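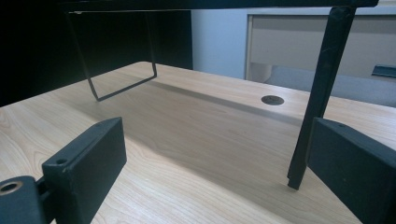

Pale wood grain on a desktop, with a soft shadow across the middle.

I fell for wood grain the summer my neighbor in Pacheco let me drag an old maple plank out of his barn. It had been up in the rafters longer than he could remember, gray as a fence post, and two passes with a hand plane turned it the color of butter. I've been hooked ever since!

Grain is a diary, really. A tree puts on a light band in spring when it's growing fast, then a darker, tighter one as the season slows down, and the way the log is sawn decides what you get to see. Cut one way and the lines run straight as corduroy. Cut another and they wander off into loops and flames.

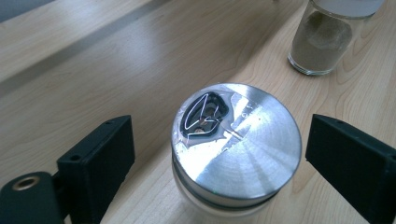 Brushed aluminum on blond wood.

The best place I know to see this happen is the Hoter mill, up the road from Hesance, which opens its yard to visitors every June. Last year they had a log on the saw that was some 200 years old, and the crowd (15 of us, plus a very patient dog) went quiet when the first board came off. You could smell it from the parking lot, sweet and a little peppery.
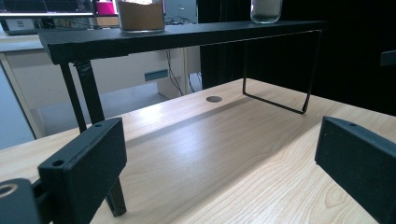 After the sawing comes the waiting, and I love this part too. Boards are stacked with thin sticks between them so air can move through, and at Hoter the thick ones sit for two years before anyone touches them. A woodworker from Hisosau told me she visits her stack every week just to look at it. I bought a short piece of cherry on the way out, and it's leaning against my kitchen wall, getting darker by the month.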